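Notebook, sound and picture restoration, March

Sunday, started 10 in the morning. Working on the Elden transfer, episode two of the serial. Bimla brought the second set of tapes over from Maldonado, so we now have two sources for the séance episode and can stop guessing about the missing reel change. The Maldonado copy is a broadcast dub with the ad breaks cut out. The other one is the production master, but it has dropouts all through the cellar sequence.

Lined both up against the shooting script. The master runs longer by one short scene, the one where the priest's sister reads the letter on the stairs. It isn't in the dub at all. Grímur thinks it was pulled for time before first broadcast. I'd like to see paperwork before we say that in the booklet.

Dropouts: 755 logged in the cellar sequence alone, most of them a line or two deep. Arnar ran the automatic repair overnight and it fixed the small ones fine. It also ate the candle flicker between the two shots of the medium's hands, so I've turned it off for that stretch and will patch from the dub by hand. Color on the dub is a little green. Matched it by eye to the shot before and it holds up.

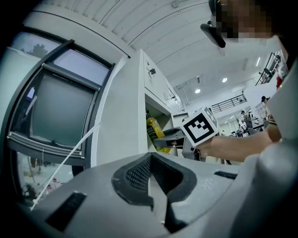 Grading notes for the daytime scenes. The parlor in episode two was lit much flatter than in episode one, and Bergþóra wants them closer together before the haunting starts, so that the change in episode three reads properly. Tried pulling the highlights down on the drapes and got banding. Backed off by half. For the window in the parlor I want the frame to stay a dark grey, same as the tall one in the photo, with some detail left in it. On the old DVD it went solid black and the ghost's first appearance next to it was lost.

Audio: hiss is worse on the master than on the dub. Jytte will take the dub's track for the séance and the master for everything else. The join falls on the door slam, should be easy. Leave the low hum under the attic scenes, it's in the mix on purpose.

To do:
- hand patches, cellar, from frame 2,301 on
- ask Tunedbridge if they kept the caption cards for the end titles
- second opinion from Grímur on the green
- new drive, the old one is nearly full

Stopped after the second pass on the stairs scene. Episode three not opened yet.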